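4. Comparing the two camera positions

The third part of the project dealt with the cameras. Our supervisor, Sabine Kasten, asked us to find out whether stitching trials on the tissue pad could be judged from the fixed camera alone, or whether the small wrist camera was worth the extra cable and the extra data. Both were connected to the Rillel recorder at the Trekthorpe lab and started from the same trigger.

We kept 652 image pairs from the February sessions. Toivo Räsänen and I marked each pair separately for three things: whether the tip of the instrument could be seen, whether the place where the thread enters the tissue could be seen, and whether the thread could be followed to the next instrument or out of view.
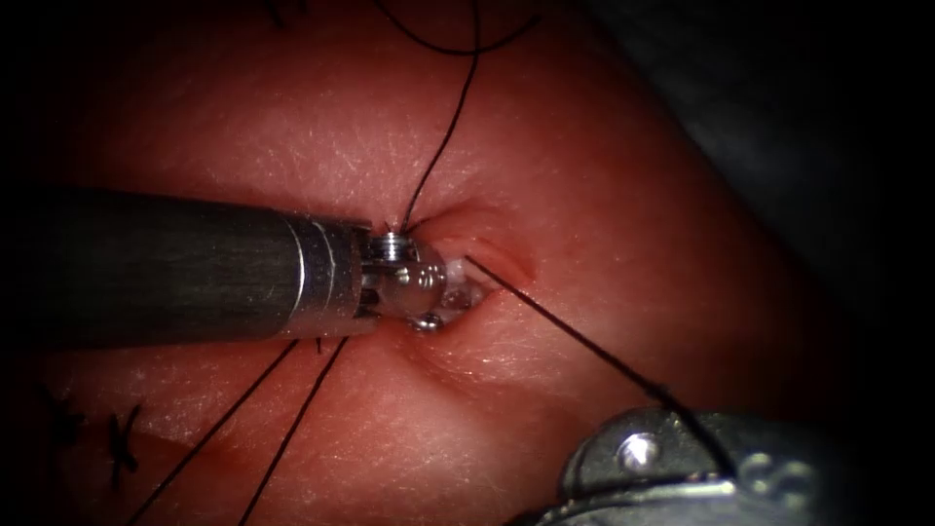 Figure 7. Fixed camera. Left instrument at the end of the incision, second instrument at lower right.

The fixed camera was better for following the thread. In Figure 7 the strand from the middle of the incision can be traced all the way to the lower right instrument, and two earlier stitches show at the lower left. It was weaker on detail inside the wound. There is a pale, shiny object between the edges in the same figure, and we did not agree on whether it was the needle or exposed material. Cases like this were marked "unclear" and left out of the score.

We set the exposure once at the start of each session. The right edge of the fixed view is dark with these settings -- the Mühlbauer lamp was already at its highest level.

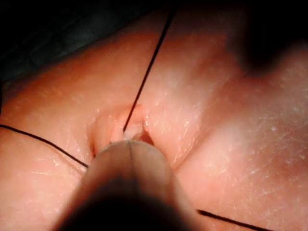

Figure 8. Wrist camera. Closed jaws against the lower rim of the opening.

The wrist camera gave a much closer view of the opening. The long strand in Figure 8 can be followed right down to the upper rim, and the seam between the closed jaws is easy to see. The drawback is that the tip covers part of the thread. The strands on either side of it look like one length, but the picture alone does not settle this.

Marking took some 60 hours between us, more than planned. We would keep both cameras for the next round and mark the thread from the fixed view first.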